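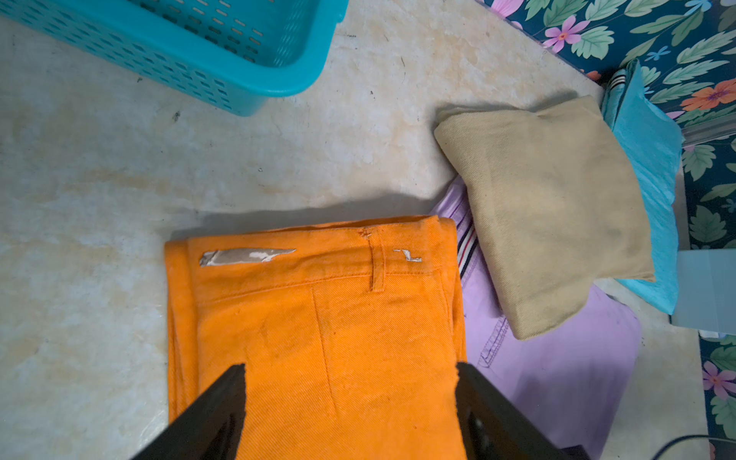
Subject: Re: [manip-bench] Ollell vs Lalport fingers on folded cloth
Date: Tue 23 May

Results from the finger comparison, as promised on the list. Both arms, same cell, same controller (Camacho, stock gains), with the Volness wrist cameras left at their default exposure. The only hardware change between blocks was the fingers.

The task is cloth handling on a hard, mottled tabletop: approach a garment, close on a hem or fold, lift, move, release. The cloth is a mix of weights. The orange twill is stiff and stacks thickly when folded. The light purple one is more awkward, with gathers in one area and a striped band in another, and the planner sometimes treats the stripes as a fold edge.

Each finger set got 40 grasp attempts. A grasp counted if the cloth was still held after a 2 second pause at lift height. Ollell lost 14. Lalport did better on the thick folds and worse on single layers, where the tips tended to ride over the hem without getting under it. I would not rank one above the other on these numbers. The failures are of different kinds and probably need different fixes. 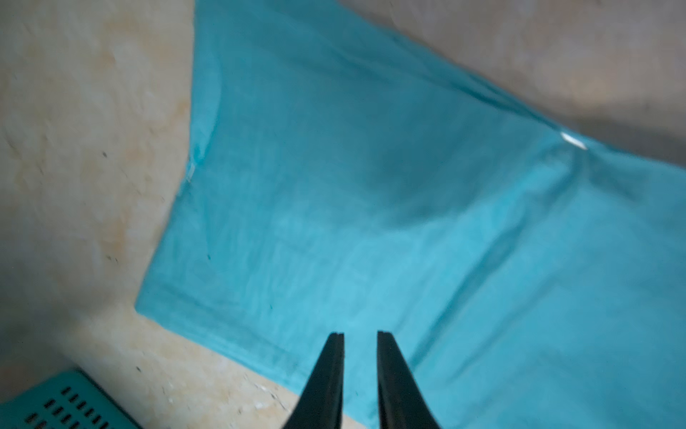
Pak-hei Pan wrote:

> I'd be careful about comparing fingers before the approach height is settled.
> On a single layer lying flat, a millimetre either way decides the grasp, and
> the finger geometry hardly comes into it. We chased a tip material problem
> through most of November and it was a tool offset in the end. Did you re-zero
> after each swap? Also, are you closing on position or on current? With the
> Camacho defaults I could never tell which one had stopped the jaw.

Taking these in order.

Yes, re-zeroed after each swap, against the table surface at the centre of the work area. The table is not perfectly flat, so there is some error left over toward the back wall. I have not mapped it. If someone has a short probing routine for this controller I would use it.

Closing is on current, with a position limit as backstop. The log keeps a flag for whichever triggered first, but the flag is only written if you set the log rate above the default. I ran it at 4000 samples per grasp. Files are large but the flag is reliable.

The offset point is fair. I repeated part of the Lalport block with the approach lowered slightly and the single-layer misses became less frequent. They did not go away. The fingers also pressed into the table on a few attempts and the arm flexed enough to shift the cloth before the jaw closed, so there is a limit to how far this can be pushed without some compliance in the wrist.

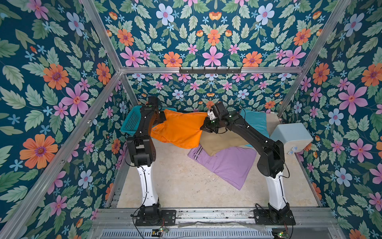 Two-arm runs are harder to score. When one arm has a fold pinched and the other is working close by, a slip on either side changes the shape of the cloth for both. I logged these as shared failures and left them out of the count given earlier. If you want them included, say how you would assign them.

On cameras: the wrist view is good for the hem and poor for everything else once the fingers are near the cloth. The fingers block the part you most want to see. The fixed view gives layout and reach but does not resolve a single layer against the one beneath it. Edge detection was worst where cloth lay on cloth of a similar tone – the khaki was the main offender, as its shade is not far from the table's. The turquoise gave no trouble. The patterned walls did upset the fixed-view segmentation until I masked everything outside the work surface.

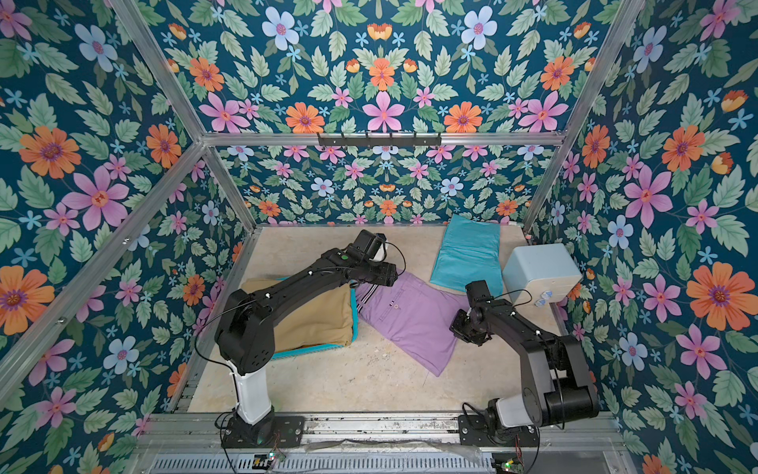 Someone asked off list whether the Camacho can run different close profiles on the left and right arm at the same time. It can, but the second profile has to be loaded before homing. Load it afterwards and the controller accepts the file without complaint and goes on using the first. I lost an afternoon to that. The same person asked whether soft pads over the Ollell tips would bring the two sets level. I have not tried pads. They would add thickness at the tip, and on flat hems that is the last place I want it.

Still to do:

Table height map, then the full Lalport block again at the corrected height.
A slower close on Ollell for the thick folds.
One block with the fingers mixed, one type per arm.

Logs go to anyone who asks. Please mention which log rate you can handle, and if you are replying to the scoring question, keep it in this thread.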